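가정용 양팔 로봇 플랫폼 '스텔테로' 사용 평가: 냉장고 문 작업 중 발생한 파지 이탈을 중심으로

본 평가는 플램브리지 생활로봇평가실이 실제 주거 공간에서 실시한 스텔테로의 장기 사용 결과를 정리한 것이다. 제품은 마라르가 공급하였으며, 그리퍼 제어 소프트웨어는 출고 상태의 설정을 그대로 적용하였다. 평가 기간은 3월 한 달이며, 총 1213회의 파지 동작을 기록하였다.

일반 정리 작업에서의 성능은 양호하였다. 가벼운 용기와 의류를 옮기는 동작은 안정적이었고, 양팔 간 간섭도 확인되지 않았다. 반면 가전제품의 문이나 얇은 판재의 모서리를 다루는 작업에서는 안전과 직결되는 결함이 확인되었다.

기간 중 파지 이탈은 모두 70회 발생하였고 대부분 문과 판재 작업에 집중되었다. 이 가운데 4회는 이탈 직후 팔이 멈추지 않고 기존 궤적을 계속 수행한 사례로, 본 평가실은 이를 중대 결함으로 분류하였다. 손가락이 모서리를 놓쳤음에도 제어기가 파지 상태를 '유지'로 판정한 것이 직접적인 원인이다.

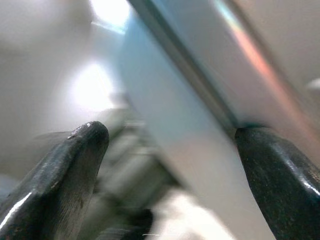
손목 카메라 화면. 벌어진 두 손가락 중 오른쪽 손가락의 끝이 밝은색 면의 모서리에 닿아 있다.

손목 카메라의 영상 품질도 이 문제와 무관하지 않다. 팔이 이동하는 동안 손가락 사이의 물체가 심하게 번져 형태를 판별하기 어려웠으며, 광택이 있는 면에서는 반사광이 모서리 인식을 방해하였다. 손가락 표면은 선명하게 촬영되므로 초점 고장으로 보기는 어렵다. 노출 시간을 줄인 설정에서 오판정이 감소한 점을 고려하면, 출고 설정의 조정만으로도 일정 부분 개선이 가능할 것으로 판단된다.

비상 정지 기능은 정상적으로 작동하였다. 다만 정지 버튼이 본체 후면에만 있어 로봇 정면에 있는 사람은 즉시 조작할 수 없다. 공급사에 무선 정지 장치의 제공 여부를 문의한 결과, 별매품인 '덜타드' 모듈을 장착해야 한다는 답변을 받았다. 가정 내 사용을 전제로 한 제품에서 이를 선택 사양으로 둔 것은 적절하지 않다.
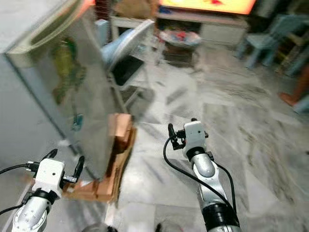

거실에서 두 팔을 앞으로 뻗은 상태. 왼쪽에 냉장고, 오른쪽 끝에 사람의 발이 보인다.

주거 공간에서는 사람과 로봇의 작업 구역을 완전히 분리하기 어렵다. 의자나 선풍기 같은 생활용품이 있는 거실에서 두 팔을 뻗으면 점유하는 폭이 상당하며, 그리퍼 옆으로 고리 모양으로 늘어지는 케이블 또한 주변 물체에 걸릴 우려가 있다. 기간 중 실제로 걸린 사례는 없었으나, 케이블 고정구를 추가할 것을 권고한다. 사용 설명서에는 접근 금지 거리에 관한 항목이 없어 보완이 필요하다.

오류 기록 기능은 비교적 충실하다. 파지 이탈 시점의 관절값과 영상이 함께 저장되어 원인 분석에 도움이 되었다. 그러나 오류 코드 3620은 파지 이탈과 통신 지연에 공통으로 부여되어, 기록만으로는 두 상황을 구분할 수 없었다. 코드 분리를 공급사에 요청하였으며 현재까지 회신은 없다.

종합 평가는 '조건부 적합'이다. 개방된 바닥이나 탁자 위의 경량물 정리에는 사용할 수 있다. 냉장고 문, 수납장 문 등 회전하는 판재를 다루는 작업은 파지 판정 결함이 수정될 때까지 중지할 것을 권고한다. 그 밖의 작업을 수행할 때에도 운용자는 후면 정지 버튼에 손이 닿는 위치에 있어야 하며, 어린이가 있는 공간에서는 전원을 차단하여야 한다.

플램브리지 생활로봇평가실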